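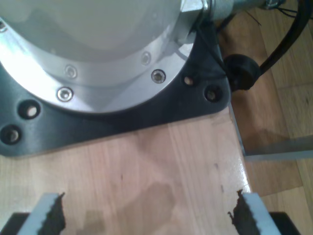 Ticket: Arm drifts in hand-guiding mode during teaching
Site: Lundach, cell Ido
Status: Closed

Reported Sunday, 7:40 a.m. When the operator lets go of the arm in hand-guiding mode, it sinks toward the table. Recorded waypoints end up low. Teaching by remote control is not affected.

First reply: Please send the payload value from the tool page and confirm the base bolts are tight.

Site: Payload is set to 1,000 g. Bolts checked with a torque wrench, none moved. Restarted the controller, same result.

Reply: What does the gripper weigh with the current fingers and pads?

Site: 1,065 g on the bench scale. The old value was from before the finger change.

Reply: Enter 1,065 and move the center of mass out 3 mm. Run the payload check, then teach the pick again from the start. Don't edit the old waypoints.

Site: Done. Arm stays put when released. Retaught the pick by hand and played it back 52 times, no misses. Old Komau program deleted.

Closed 4:15 p.m. Reopen if the drift returns.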